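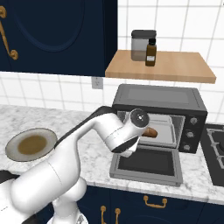 Toaster oven task, current sim build. Arm at the open door.

Thread: Budget split for a kitchen manipulation cell – arm, gripper, compute
Board: Buying and Planning

dbreathnach
Posted December 18, 2019

We are a small applied group in Drillbridge and I have to submit an equipment plan before the end of the month. The work so far has been entirely in simulation: a single arm, fixed base, domestic worktop, toaster oven with a drop-down door, food item in and out. The render at the top is from that build. The next stage is a physical cell that matches it closely enough for the policies to be worth transferring.

The arm itself is settled. Nikenetti have quoted us on a white seven-axis unit with controller and pendant, and the finance office has accepted that line. What is left is one pot for everything else, and I can't make it cover all of the following:

Gripper, parallel jaw, plus one set of spare fingers
Wrist force sensing
Base mount and worktop section
Toaster oven, and replacements for it
Training machine
Spares and calibration kit

The Zevimel gripper comes in at 2045 pounds before VAT. It is the one we modelled, more or less. There are cheaper ones. My draft keeps the Zevimel, drops the force sensing for this year, and puts what remains into the training machine. Comments wanted, mainly on the order of priority.

Donal

NiamhK
Re: Budget split for a kitchen manipulation cell

Don't drop the force sensing. The door is the whole problem with an oven of that type. In your render it is folded down in front of the cavity, so the gripper has to come in over the top of it, and if you are a few millimetres low you are pushing on a hinged lever. Position control alone will bend the hinge or trip the arm's collision stop, depending on how the stop is set.

The training machine can be rented by the hour. A wrist sensor can't.

jires
Re: Budget split for a kitchen manipulation cell

I disagree with Niamh on this one. A seven-axis arm from Nikenetti will have joint torque estimates available over the fast interface. They are noisy near the wrist, but they are good enough to detect contact with a door. We ran a drawer and cupboard task for most of a year on joint estimates only. Detecting contact is one requirement and measuring it is another, and Donal has only described the first.

Worth asking the supplier what the update rate is on the quoted controller. The cheaper of their controllers limits it.

Matúš

NiamhK
Re: Budget split for a kitchen manipulation cell

A drawer moves along one axis and it is stiff in the others. An oven door on two pressed-steel hinges is not stiff in anything. What did you use for payload compensation? If the estimate drifts when the gripper picks up a load you will be setting your contact threshold above the drift, and then you are back to detecting the door after you have bent it.

jires
Re: Budget split for a kitchen manipulation cell

We re-zeroed before each approach. It adds a pause of a second or so. For a research cell I don't consider that a cost.

The load in this case is a bread roll or a sausage or whatever the brown item is. It will not move the estimate much.

m_tlapale
Re: Budget split for a kitchen manipulation cell

Two separate points.

1. Mounting. In the picture the arm comes up from in front of the lower cabinets and leans in over the worktop. If that is the base position you intend to build, cost the pedestal properly. People put down a figure for an aluminium extrusion frame and then find it rings at full extension. You want a welded steel column with a thick plate, bolted to the slab, and you want the landlord's permission to drill the slab. Ours took longer to get than the column took to make.

2. Worktop. You have modelled white marble. I would not buy marble. Get a laminate top in a similar pattern and put the difference into spares. The cameras will care about colour and gloss and nothing else. The same applies to the tiled splashback: printed panel, matt lacquer, done in an afternoon. I am assuming the policy uses RGB. If it is depth only, then ignore all of this and use whatever board is in the store.

Montserrat

dbreathnach
Re: Budget split for a kitchen manipulation cell

RGB plus depth. One fixed camera, one on the wrist when we get to it.

Floor is a slab and we own the building, so drilling is fine. I had extrusion in the draft. I'll get a price for a steel column.

On the oven: I have one in the plan and one spare. Is that enough?

m_tlapale
Re: Budget split for a kitchen manipulation cell

No. Put down 4 of the same model, bought together, same batch if the shop will do it. Manufacturers change the door spring and the knobs without changing the model number. If you want to work on the controls later – you have three knobs in a vertical row on the right, which is a common layout – the detent torque also varies between batches. Ovens are the cheapest item on your list and the one most likely to stop the work.

neelam.k
Re: Budget split for a kitchen manipulation cell

I look after purchasing for a lab that has done this twice, so some notes from the paperwork side.

Put the ovens under consumables. If they go in as equipment you will need an asset tag and a disposal form for each one. Same for gripper fingers, finger pads, plates, mats and anything else that gets crushed.

Check whether the Nikenetti quote includes the flange adaptor for a third-party gripper. Mine did not, and the adaptor plus cable kit plus the software licence for the gripper driver was a separate order with a separate lead time. The lead time was 10 weeks. The arm stood there with nothing on the end of it and the warranty clock running.

Ask for the warranty to start at commissioning instead of delivery. They agreed to it for us, in writing, after one email.

Keep a contingency line and label it as something. "Contingency" gets removed at the first review. "Installation and guarding" does not.

Neelam

NiamhK
Re: Budget split for a kitchen manipulation cell

Guarding is a fair point on its own. Donal, what is the safety arrangement? I see nothing for it in your list. Even with a collaborative arm you need a risk assessment for the whole application, and a hot oven is part of the application. If anyone switches the element on, the assessment is a different document.

dbreathnach
Re: Budget split for a kitchen manipulation cell

Element will be disconnected for the first phase. Cold oven, dummy food. I had assumed a floor scanner from the old Sebastian cell could be reused. I will check that it still has a valid certificate.

The adaptor is not on the quote. Thank you, I would have missed that.

jires
Re: Budget split for a kitchen manipulation cell

If the oven is cold and the food is dummy then I would go further and question the gripper. 2045 for a parallel jaw to hold a foam sausage is poor value. The low-cost electric ones have enough force for it. Their weak point is repeatability of finger position, and on soft items that hardly matters.

neelam.k
Re: Budget split for a kitchen manipulation cell

The cheap ones cost us more in the end. We went through two, the second of them out of warranty by a fortnight. By the time I had added the technician's hours I could have had a Zevimel and change.

NiamhK
Re: Budget split for a kitchen manipulation cell

Also the geometry. He has a sim model with a gripper of a given length and width going through an oven opening with a rack in it. Clearance in there is small. Change the gripper and the collision model changes, the reachable poses change, and part of the training has to be repeated. That has a cost in machine time and it should be set against the saving.

jires
Re: Budget split for a kitchen manipulation cell

Agreed on the collision model, although swapping a gripper mesh is a day's work and the retraining would run over a weekend. Donal said the model matches the Zevimel "more or less", so some of that will have to be done anyway.

m_tlapale
Re: Budget split for a kitchen manipulation cell

Before anyone spends money on the gripper, do a reach study with the shelf in. There is a floating shelf above the oven in the render, with a canister and a small bottle on it. In simulation an elbow clipping the shelf costs you an episode. On the real cell I would leave the shelf off until the planner has been shown to keep clear of it, or make it from foam board and paint it to match. Same for the upper cabinet on the left. The lower cabinets can be flat painted panels with the gold handles screwed on, unless opening them is on the roadmap.

dbreathnach
Re: Budget split for a kitchen manipulation cell

Lower cabinets are on the roadmap but not in this budget year. Flat panels it is.

Revised order, for the record:

1. Flange adaptor, cable kit, driver licence. Ordered with the arm.
2. Gripper, Zevimel, one set spare fingers.
3. Steel column and plate, fixed to slab.
4. Ovens as Montserrat says, under consumables.
5. Installation and guarding, including scanner recertification.
6. Laminate top, printed splashback, flat cabinet fronts, foam shelf.
7. Wrist force sensor.
8. Training machine.

Items one to six use almost 80 per cent of the pot. The sensor fits in what is left. The training machine then does not, and we would rent.

jires
Re: Budget split for a kitchen manipulation cell

I would still swap seven and eight. Rental looks cheap for the first quarter and then someone starts running sweeps. Get the controller update rate from Nikenetti before you commit. If it is the fast one, try the joint estimates on a cold oven and buy the sensor next year if they fail.

NiamhK
Re: Budget split for a kitchen manipulation cell

And if they fail you have lost a budget cycle. Leave it at seven.

neelam.k
Re: Budget split for a kitchen manipulation cell

Ask the sensor supplier for a loan unit. Most of them will lend one for a month against a purchase order number. It won't settle this argument but it gives you data before the money goes.

One correction to your list: a driver licence may be tied to the controller serial number. Order it after you have the serial, or get them to leave the field blank.

dbreathnach
Re: Budget split for a kitchen manipulation cell

I have written to Nikenetti about the update rate, the warranty start and the serial number. Will ask about a loan unit tomorrow. I'll post the replies when I have them.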